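Posted on Jun 2, 2026 by Kayode Onyeka

Filed under: Short Films, Production Notes

We finished the picture edit on Pomport last night. It runs 26 minutes, which is longer than I wanted and shorter than Crescencio wanted, so I suppose that makes it the right length. Sound is next, then color, then we start sending it out.

A few people have asked what it's about. A ferry clerk in a town called Pomport keeps selling tickets after the ferry stops running. People buy them. That is most of the plot. I wrote the first draft as a comedy and Crescencio Meléndez, who directed, read it as a sad film with a couple of jokes in it. We shot his version. I was annoyed for a week and then I saw the first assembly and stopped being annoyed.

We shot in Rumcombe in February, over 5 days. The plan was four. We lost most of the second day to wind. The ticket booth is a set, just three walls and a counter, and we had it standing outdoors by the harbor wall where it acted like a sail. By lunch two of us were leaning on the back of it during takes, and you can hear the whole thing creak in every line of dialogue. We moved the booth indoors for the close-ups and kept only the wide shots from outside. In the edit the two match better than I expected, apart from one cut where the light on the actor's collar changes. I have looked at that cut so many times that I can't judge it anymore.

The indoor work was harder on the schedule. Every setup needed the counter turned or a wall pulled, and then we had to get everything back where it had been for the reverse angle. Our script supervisor was also our focus puller, so continuity notes got written at the end of the day from memory. I would not do it that way again. If there is money for one more person on the next film, that's the person.
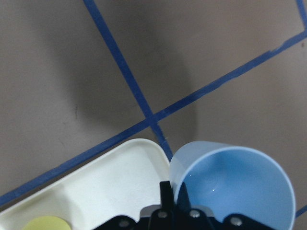
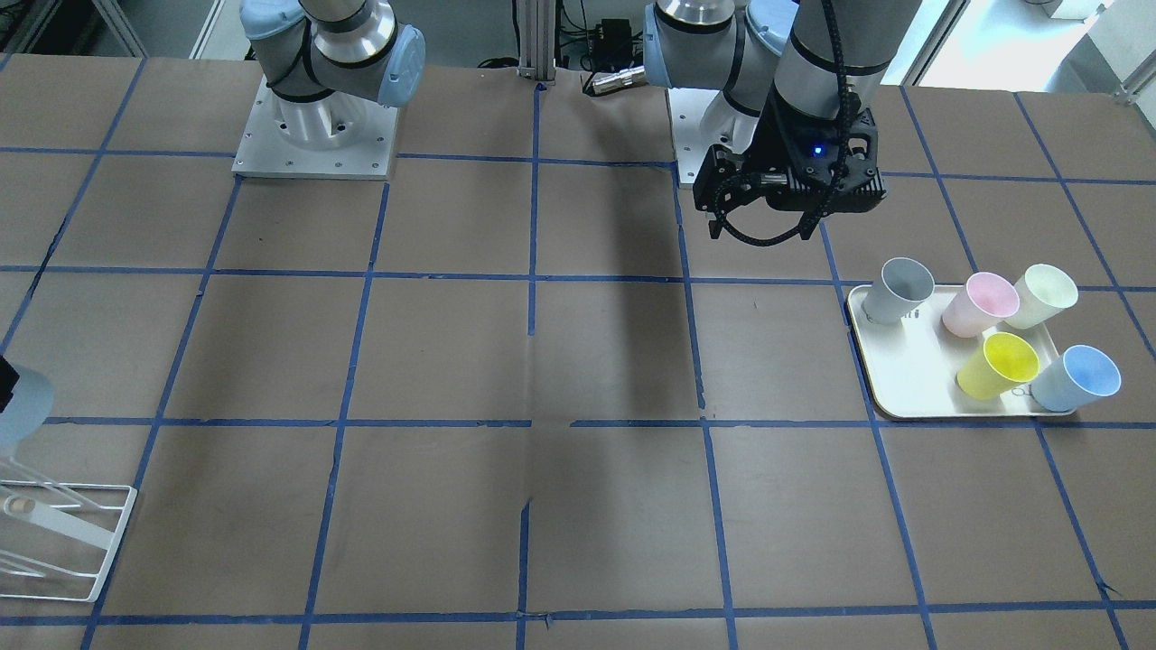
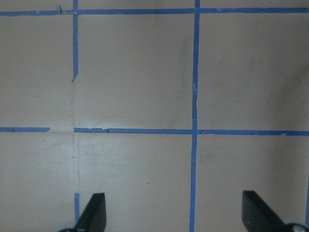 Blue tape in all three.

The edit took longer than the shoot, the writing and the casting put together. Crescencio cuts slowly. He watches every take of a scene in order before he touches anything, including the ones that break down halfway through. I used to think this was a waste of time, but the best moment in the film is from a broken take. The clerk loses her line, looks down at the ticket roll, and starts counting under her breath. It wasn't in the script. It's now the end of the second scene.

What we took out: a subplot with the clerk's brother, a long walk along the shore, and a phone call I was proud of. The brother is gone completely, which meant calling the actor, Huerta, to tell him. He was nice about it. He's still in the credits, and he's the voice on the radio in the opening, so he isn't entirely missing.

The music is still open. We have a temp track under the first half and I've gotten too used to it -- always a bad sign. I'd be fine with no music at all until the last scene. Crescencio wants an accordion. We'll see.

As for festivals, we have a list of 30 and a budget that covers fewer than that. A lot of the shorts programs prefer films under 20, and I understand why, since one long short pushes out two others. We talked about making a shorter cut just for submissions and decided against it. I may change my mind after the first round of rejections.

The next thing is a feature script called Betwood. I have 2 drafts and neither one has an ending. I'm not going to say much about it yet except that there are no boats and nothing in it has to stand up outdoors in February.

I'll post again when the sound mix is done.

Contact | © 2026 Kayode Onyeka | Back to top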